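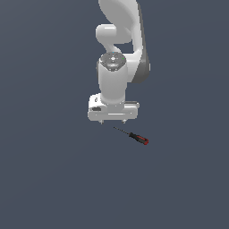

Right, I promised some thoughts on Pruvura, the arm simulator from Eriment, now that I've had a good long play with it. You pick an object, drop it on a plain floor and try out your grasps before going anywhere near a real arm. I started with the screwdriver, the one with the red and black handle, lying at a slant under the open fingers – a thin shaft at one end and a fat grip at the other, so there's plenty to get wrong!

2 replies 15 likes Share

Setting up took me 20 minutes, and most of that was tea. Magdalini Politis had told me to leave the friction settings alone at first and she was quite right, bless her.
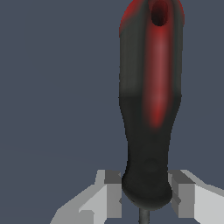 The close view is what I'd pay for, I think. My old Zekico package never let me get in near the fingers, and I did so much guessing.

1 reply 20 likes Share

It's 490 for the year, a fair bit for a hobbyist, though there's a free month in January if you fancy a go. More when I've tried the spanners – lovely people on the help desk, too.

Home Explore Messages Profile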